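Unit 4: Sorting and Batching in a Small Mailroom
Lakano Evening College, Office Practice 1
Handout for 7th July

14 shares | 10 comments

Read this before the session. The worked case is the mailroom at Gernemach, a parts supplier whose incoming post we used in Unit 3.

4.1 What batching means

Batching is holding items of one type until there are enough of them to handle together. Sorting comes first. If the sort is wrong, the batch carries the error along with it, and it usually comes to light at the far end, when an invoice is sitting in the returns pile.

In November Gernemach received 122 items on its busiest day. Of these, 68 were invoices. The rest were returns forms, letters and a few parcels slips. One clerk opened everything and walked each piece to its desk.
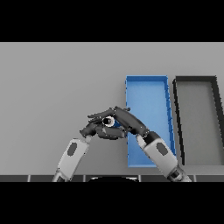
The first decision in any sort is how many groups to use. Beginners pick too many. Start with two: items that need payment and items that do not. Give each group its own open tray, and make the trays easy to tell apart at a glance. One blue and one dark, side by side, will do, and color works faster than a label when the clerk is looking down at the mail. Split a group further only when it fills before the next collection.

4.2 Collection times

Fixed times work better than "when full." Gernemach moved to collections at 10 and at 2. Late items wait for the next round. Urgent items are carried by hand and entered in the log, so the number of exceptions can be checked at the end of the month.

Terms to know: dwell time (how long an item sits before it moves), batch size, exception, misfile.

4.3 Layout

Keep the sorting surface clear of finished work. Trays go on the side of the clerk's stronger hand.

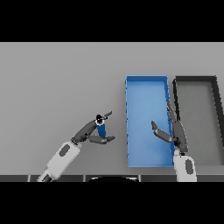 Fig. 4.2. Two trays placed toward the right of the work surface.

Exercise: draw the layout of a desk you know and mark where mail arrives and where it leaves. Bring it to the next class.

Related items
Unit 3: Logging Incoming Post
Unit 5: The Haddadin Filing Method
Case notes: Sernitura Returns Desk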